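Okay, slide one's just the title, so leave it up while people find seats. Say hi, thank the Starholm for having us back, and mention the bar closes at 9 because somebody always asks.

So I program a very small film festival. 210 seats, one screen, a projector that hums. I want to talk about subtitles, and mostly about how we nearly wrecked a good film with bad ones.

The film was Cuevas. Slow family drama, two sisters, a funeral, a house they can't agree to sell. (Pause here, let the people who've seen it nod.) We got the print in September with an English file from Cuteck, and I watched it at my kitchen table with a cuppa and thought, hang on, why is everyone so polite?
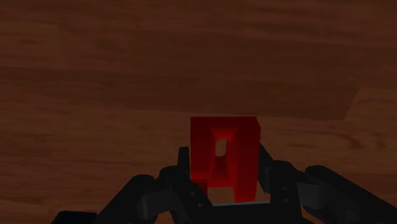 The older sister swears like a shearer in the original. In the file she says "goodness". There were 3,364 lines and I reckon every bit of colour had been ironed out of them. You lose the swearing and you lose the whole argument in the kitchen, and then the ending makes no sense – she's suddenly forgiving someone she never seemed cross with.

Next bit: what we did. Don't rush this. We wrote to the distributor, Fluniser, and asked if we could redo the lot. They gave us 3 weeks. Two of us sat down every night after work and went line by line. Reading speed was the killer! A great rude joke is no use if it's still on screen when the door slams.

Play the clip, old version first, then ours. Shut up while it plays. I always talk over the clip.

Then the audience stuff. We ran the new version for a full house and they laughed at the funeral, properly laughed, which the first file would never have got.

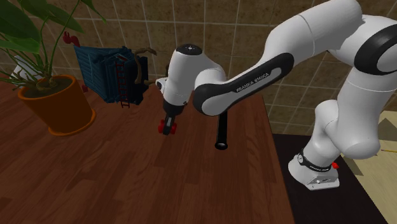
One woman in the foyer afterwards told me she speaks the language at home and still reads the subtitles, and that ours were ruder than her mum would allow but about right for her aunties. Read that one out slowly, it gets a laugh.

Money slide. Skip if we're running late. Otherwise: budget for a second pass on subtitles before you budget for posters.

Questions, 10 minutes, repeat each one into the mic for the back rows.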